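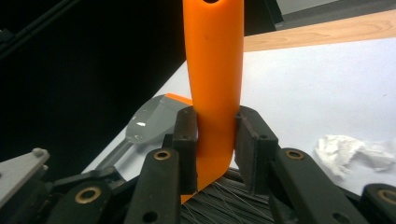

*An orange plastic handle, widest near the top.*

21 March 2015

Notes from the talk with the owner of Malinowski, the housewares store on the corner in Flaltness. Typed up fast, will fix later.

She wanted to talk about handles. I'd come to ask about the move to the bigger space and we did get to that, but first handles. "People think they're buying the end that does the work," she said. "They pick it up by the handle, though. They make up their mind with the hand." She has been behind that counter nine years. Before that, paint, at a place across town, which she says is where she learned about color.

So color first. Orange sells. She didn't expect it to. When she took over, nearly everything on the pegs was white or that gray-green you see in old hospital kitchens, and she put in one row of orange in December as a kind of test. Gone before New Year's. "I figured it was gifts. Then January came and they were still asking." Her theory is that folks lose things - in the sink, behind the bucket, in the shed - and an orange one turns up again. Her husband's theory is that people like orange.

She will not carry yellow. Long story, mostly about a supplier.

The supplier she does like is Wanik. Small catalog, plain stuff, she orders two times a year and they send what she ordered. Up to 2,000 pieces in a good order, mixed, and she does the unpacking herself in the back with the radio on. Boxes go flat right away or she gets cross. She used to buy from a bigger outfit and every carton had something swapped in it. "I'd open it up and there's forks. I didn't want forks."

What does she look for? Holding it, mainly. She shut her eyes to show me. Picks up a piece, turns it over, runs a thumb up the side where the two halves of the mold meet. If there's a ridge there it goes back. "You won't feel it in the store. You'll feel it after twenty minutes of scrubbing." She likes a handle that gets wider toward the hole end so it doesn't slide out of a soapy hand. Rubber grips she's not keen on, they go sticky after a couple summers. Wood is nice and she sells wood, but she tells people to stand it up to dry and they don't.

Then the hole. I got maybe ten minutes on the hole! She thinks a thing without a hanging hole is half finished. It has to be round, and big enough for a real nail. "Some of them, you couldn't get a shoelace through it. Who is that for?" At home everything she owns hangs on one rail over the sink and she says she hasn't opened the utensil drawer in months, there's batteries in it now.

I asked about price. Handles up front, the cheap ones, are what gets people in the door, she said, and they leave with a dish rack. Last month the small plastic stuff alone took in $3,457, more than the pans. She was proud of that and made me write it down. Pans are "a headache with a lid." They take up the shelf and people come in to look at them and then buy them someplace else.

The move. Right. The new space is the old Favberg shoe store, two doors along, lease is signed. The shelving is staying, deep enough for boots so plenty deep for buckets. One long wall is bare and she wants pegs the whole length of it, everything hung up by its own hole, sorted by color and not by what it's for. Her sister told her that's crazy. A person looking for a dustpan wants the dustpans together. "She's probably right," she said, "but I want to see it once." If it doesnt work she'll take it all down and go back to rows.

Opening date, she wouldn't give me one. The floor needs doing and there's a door that sticks. She hopes to keep the old sign.

What goes wrong with plastic, I asked, since she sells so much of it. Heat, she said. People leave it leaning on a pan. Or out on the porch in the sun till it goes chalky. Kept indoors and rinsed off, she reckons a decent one outlasts whatever is on the end of it, and she'd love for somebody to sell the ends seperately. She's asked Wanik about it. They said they'd think about it, they said that last year too.

A customer came in then wanting a plug for a bathtub, and we had to stop. She had three sizes. He'd not measured.

Still to ask: store hours after the move, and the yellow thing.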